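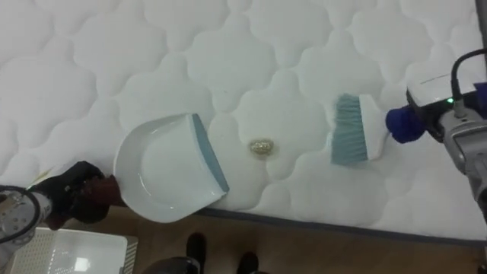 The mattress station, with the dustpan in the left gripper and the hand brush in the right.

In August I had the opportunity to attend the open day held by Stelia at its test rooms, and I have been asked by several colleagues in hotel housekeeping to set down what I saw. I do so here at some length. I should state at the outset that I have no connection with the company beyond having been invited, that I paid my own fare, and that my background is in training room attendants and not in engineering. Readers who want motor specifications will need to look elsewhere.

The invitation asked guests to arrive by 9:30 in the morning. There were 20 of us, drawn mostly from hotels, residential care and contract cleaning, with a smaller number from a technical college. We were given badges, a printed schedule and a cup of fairly weak coffee, and were then divided into groups of five. Mine was led by Tzu-hsuan Chow, who manages the household tasks program. She had a clear speaking voice and kept to time, two qualities I have learned to value in a guide.

The opening remarks were given by Shih-chieh Yau. He spoke for 14 minutes without slides. His main point was that the company had stopped showing finished routines to visitors, having found that a polished routine led people to ask when they could buy one. The day would consist of single tasks, repeated, with the failures left in. He asked us not to applaud. A few people did anyway at the first station, and he was gracious about it.

Four stations had been prepared. The first was folding hand towels, the second was sorting cutlery into a tray, the third was sweeping debris from a mattress, and the fourth was placing bottles upright on a bathroom shelf. Each group spent half an hour at each station and then moved on. I will give most of my attention to the third, as it was the one closest to my own work and the one I had the most questions about.

The task is simple to state. A piece of debris is placed on a quilted mattress. One arm holds a dustpan with its lip down against the fabric, the other holds a hand brush, and the debris is to be brushed into the pan. It is a task that any attendant performs without thought, and I confess that I had never considered it as a task at all before that morning. In our own training manual it occupies one line, under the heading for stripping the bed, and the line says only to check the surface and remove any crumbs or lint.

Ms. Chow explained that the mattress had been chosen for its stitching. The surface was quilted in rounded, scalloped panels, each of them bulging slightly, with shallow seams in between. On a flat table, she said, a brush meets the same resistance all the way along. On a quilted surface the debris drops into a seam, the brush rides over the top of the panel, and the piece stays where it was. The lip of the dustpan has a similar difficulty. If it rests across a raised panel, there is a gap underneath at either side. If it is pressed down to close the gap, the whole panel sinks and the surrounding fabric changes shape.

I found this instructive. I have watched new attendants push a crumb along a seam for a full minute and then pick it up with their fingers, and I had always put it down to inexperience. It had not occurred to me that the bed was part of the problem. One of the other members of my group, who supervises laundry services for a chain of care homes, remarked that she would simply lift the mattress cover and shake it. Ms. Chow agreed that this was the better method where the cover comes off.

The piece of debris used while I was watching most closely was a small crumpled wad, of a gold or beige color, and easy to see against the white. I asked whether the color had been selected to help the machine. I was told that colors and sizes are varied through the day, and that pale items on pale fabric are attempted as well, with poorer results. I thought this a fair answer. I also asked about hair, which is by a wide margin the most common complaint we receive concerning beds. The reply was that hair has not been attempted with the brush and pan and that there are no present plans to do so. I made a note of that, and I would encourage anyone considering such equipment to ask the same question.

What struck me most was the coordination between the two arms. I had supposed that the pan would be held still and the brush would do the moving. In the attempts I saw, the two were brought toward each other, with the pan giving way slightly as the bristles arrived. Ms. Chow said that this had been taken from watching people, who seldom hold a dustpan still. I tried it at home that evening on my own bed and found that she was right. I had been moving my left hand all my life without knowing it.

Not every attempt succeeded. On one occasion the debris was swept past the side of the pan and off toward the foot of the bed. On another, the pan was tilted back too early and the piece rolled out again. The staff did not hurry to reset things or talk over these moments. They let us look, noted the result on a sheet, and began again. I have attended a good many equipment demonstrations over the years, including one for a carpet machine that caught fire, and I have rarely seen a supplier so relaxed about an unsuccessful result.

The question of speed was raised, as it always is. I will not give figures, as we were asked not to time individual attempts and I respected that request. It is enough to say that a trained attendant would have finished the bed and moved to the bathroom. Mr. Yau, who joined our group for part of this station, did not dispute it. He said that speed was being left alone for the present and that he would prefer to see a slow sweep that left the fabric unmarked. I asked whether marking had been a difficulty. He said that it had been, in the early months, when too much force was applied through the pan.

The remaining stations may be dealt with more briefly. The towel folding was neat, though the stack leaned. The cutlery sorting was the most dependable of the four and, to my mind, the least interesting. The bathroom shelf drew the largest number of onlookers, and there was some competition for standing room. The bottles came in several shapes and the tall ones were handled well. A squat jar with a wide lid was refused repeatedly. I have since been told by a colleague in another group that it was placed correctly later in the afternoon, but I did not witness this.

Lunch was served at one o'clock and was better than the coffee. The afternoon session was a discussion, in which guests were invited to say which tasks in their own work they would wish to see attempted next. My own suggestions were the inspection of pillow protectors and the collection of used towels from the floor. Others asked for the wiping of bed rails, the emptying of small waste bins and, in one case, the removal of chewing gum. A written summary has been promised to all who attended. I have not yet received mine.

Several readers have asked whether I intend to recommend anything to my employer as a result of the visit. I do not, at this time. Nothing was offered for sale and no date was mentioned. I have, however, rewritten the line in our training manual. It now asks attendants to brush along the seams of a quilted surface, not across them, and to bring the pan forward to meet the brush. Two of our newer attendants have told me that they find it easier.

I understand that a second open day is being considered for the spring and that places will again be limited. Those who wish to attend should write to the company directly, as I am not able to pass on requests. I would suggest comfortable shoes. Apart from lunch and the discussion, we were on our feet for the whole of the visit, and chairs were not provided at the stations.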